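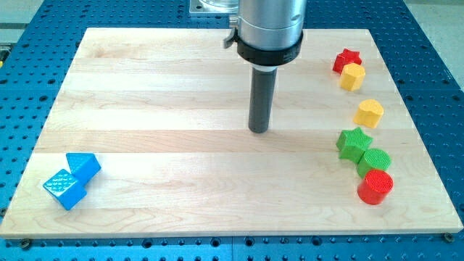
4. Fitting the maple work board

This section covers bolting the laminated maple board to the perforated table, checking it, and setting out the shape blocks. Read it through once before you start. Section 5 covers care of the table itself.

4.1 Before you begin

You will need:
Maple work board, bored for bolts near the front corners
Front bolts, with washers and nuts
Hex key and open-ended spanner
Straightedge at least as long as the board
Soft brush and a dry cotton cloth
Shape block set, Feltard pattern

Leave the board unwrapped in the room where it will be used for 20 hours before fitting. Maple moves with changes in humidity, and a board bolted down straight out of a cold van may lift along one edge within the week.

CAUTION: The board is heavy for its size. Carry it flat, with a hand under each end. Do not stand it on a corner.

4.2 Preparing the table

1. Brush the table surface clear of grit, shavings and old adhesive. Pay attention to the rims of the holes, where burrs and paint chips collect.
2. Wipe the surface with the dry cloth. Do not use solvent on the blue finish.
3. Lay the straightedge across the area where the board will sit, first left to right, then front to back. If you can see light under it, adjust the table feet as described in Section 2 before going any further.
4. Identify the holes you will use. The perforations are not all one size. The front bolts pass through the larger openings only. Do not drill out a smaller hole to suit.

NOTE: Tables supplied by Stoyanova before the change of pattern have a different hole spacing. If the bolts will not line up at both corners, contact Ziltell for the slotted washers.

4.3 Bolting down

1. Set the board on the table with the better face up and the long strips running left to right. Leave a margin of table showing at each side so the edges can be reached for cleaning.
2. Line up the bore near the left front corner with the chosen hole. Drop in the bolt and start the nut by hand from underneath.
3. Repeat at the right front corner. Both bolts should drop in freely. If one has to be forced, take them out and move the board across by one hole.
4. Tighten each bolt a little at a time, going from one side to the other, until the board no longer shifts under hand pressure. Stop there.
5. Run a fingertip over each bolt head and file off any burr.

CAUTION: Overtightening will crush the timber around the bolt and may open a glue line. Use the short arm of the hex key for the last turn.

6. Lay the straightedge across the board. A gap of up to 3 mm at the back edge is acceptable on first fitting and normally closes as the board settles. Check again after 33 days. If the gap is still there, slacken both bolts, wait overnight and retighten.

4.4 Setting out the blocks

1. Check each block for moulding flash and trim with a sharp knife if needed.
2. Stand the blocks down the right side of the board, from the back towards the front. Start with the red star at the back, then the yellow hexagon.
3. Keep the middle of the board clear.
4. An exact line is not required. A loose curve is fine as long as every block sits fully on the timber and is clear of the front bolts.

NOTE: The star has a textured top that holds dust. Brush it dry. The remaining blocks may be washed in warm soapy water and must be fully dry before they go back on the board.

4.5 Care of the board

Wipe down at the end of each day with a cloth that is barely damp, following the grain. Pale maple marks easily, so lift coloured blocks and do not drag them. Light marks can be taken out with 2,000 grit paper wrapped around a cork block. Sand with the grain and feather out past the mark.

Apply Prundo board oil in March and again six months later. Wipe off the excess and leave the board bare overnight.

Faint seams between the strips are normal. A seam that catches a fingernail is not. Take the board out of use and report it to Dušan Hoxha in the parts office, quoting the number stamped on the underside.

Drawings for this section were checked by Ognjen Stan.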